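How Do Websites Make Money?
By Florencia Daza

Have you ever played a free game online, or read a page full of dinosaur facts, and wondered who pays for it? Good question! Websites cost money to run. Somebody has to write the words, draw the pictures and rent space on a computer called a server, where the site lives. So where does the money come from?
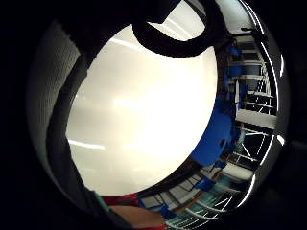 The most common answer is ads. Let's pretend there's a website called Ploltosmont that is all about kites. A company named Millier sells kite string, and it wants kite fans to know about it. So Millier pays Ploltosmont to show a little ad at the top of the page. Maybe it pays 5 dollars for every 1000 times the ad is seen. One view earns half a penny, so a site like this needs lots and lots of visitors!

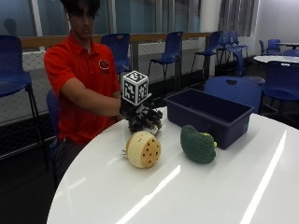
A young man in a red polo shirt at a round white table.

Another way is called affiliate marketing. That's a big name for an easy idea. The person who runs Ploltosmont writes about a kite she loves and adds a special link to the shop that sells it. You show your mom, she clicks the link and buys the kite for 26 dollars. The shop then sends a small part of that money -- called a commission -- back to the website as a thank-you. Your mom still pays the same 26 dollars. 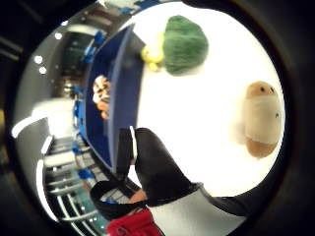 Some websites sell their own things. The kite lady could write a book of kite plans, or teach a class on Sunday mornings that people watch from home. Making a video class is hard work, but once it's finished she can sell it again and again. Pretty neat!

Then there are subscriptions. With these, people pay a little every month to read extra pages or play extra levels. It works a lot like a club.
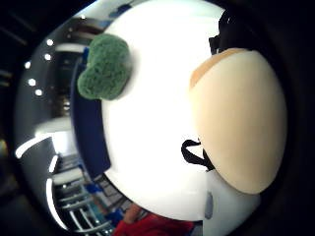

Can kids do this too? You can start learning right now! Pick something you love and write a page about it on paper first. Who would want to read it? What would they want to know? When you're ready to put it online, ask a grown-up to help. Many sites won't let you open your own account for earning money until you are 18, and you should never share your full name or address on a web page.

Words to know
Server: a computer that stores websites
Commission: a share of the money from a sale
Subscription: paying regularly to keep using something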